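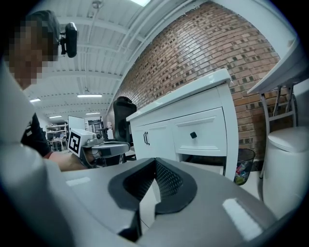

Potovora Cabinet and Vanity Set: Data Card

Version 2

Summary

The Potovora set documents everyday handling of household storage furniture: opening and closing drawers and doors, placing small items inside, and returning the furniture to its starting state. It was prepared by the Widberg furnishings group and is maintained under the Ranska program. This card states what the set covers, how entries are organized, and the limits within which it should be used.

Furniture covered

The set is restricted to low storage pieces of the kind found in bathrooms, bedrooms, and small offices. Each piece has at least one moving part operated by hand. Tall wardrobes, refrigerators, and wall-hung shelving are outside the scope and are listed in the separate Andreadis inventory.

Pieces are described by their moving parts. A door is any hinged front. A drawer is any sliding box with its own front. A fixed panel that resembles a drawer front but does not move is recorded as a panel, and no activity is assigned to it.

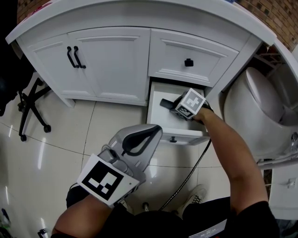

White vanity with raised-panel fronts; the lower drawer is partly open.

Handles and knobs

Hardware is recorded separately from the front to which it is attached, as it affects how the part is reached and pulled. The hardware field accepts the values "bar," "knob," "recessed," and "none." Where one piece carries more than one kind of hardware, each front receives its own entry. Color is recorded in everyday terms such as black, white, or brass. Finish names used by manufacturers are not accepted.

Activities

Activities are divided into 9 types:

open drawer
close drawer
open door
close door
place item
remove item
move item within a drawer
wipe surface
straighten contents

A drawer is marked "partly open" when its back edge remains hidden under the countertop or the front above it. Contributors should not estimate the distance in inches. The term "fully open" is reserved for a drawer that has reached its stop.

Organization of entries

Each entry consists of a piece name, a part name, an activity type, and a short note in plain English. Notes should be limited to one or two sentences and should refer to parts by position, counting from the top left. A typical entry takes around 10 minutes to review in full, including comparison with the entry preceding it.

Entries with an unclear part name are returned to the contributor. They are not corrected during review.

Changes in this version

The former value "pull" has been withdrawn from the hardware field, as contributors had applied it to both bars and knobs. Existing entries were revised in August. The activity "straighten contents" has been added.

Limitations

The set favors light-colored furniture with simple fronts. It offers little coverage of damaged pieces, swollen drawers, or worn slides, and it should not be used to draw conclusions about the durability of any product. Weight of contents is not recorded.

Use and correction

The set may be used for research and teaching. Published work should cite the Potovora set by name and version. Requests for correction should identify the piece, the part, and the entry concerned, and should be submitted through the Ranska correction form.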